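About Trellden

Trellden records manual tasks and turns them into training data for robot arms. The company was set up by Kevin Gallagher and works from two rooms in Manríquez. Most jobs are small: opening a box, placing a part, closing the lid.

Operators work with a hand-held gripper in each hand. Cube markers on the grippers give their position during a take.
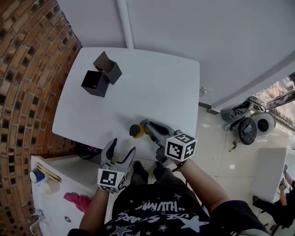 Each task is repeated until the client's count is met - 2000 takes is the usual order. Takes with a lost marker are rejected and recorded again. Our largest set to date, for Velov, holds 2548 takes by 11 operators.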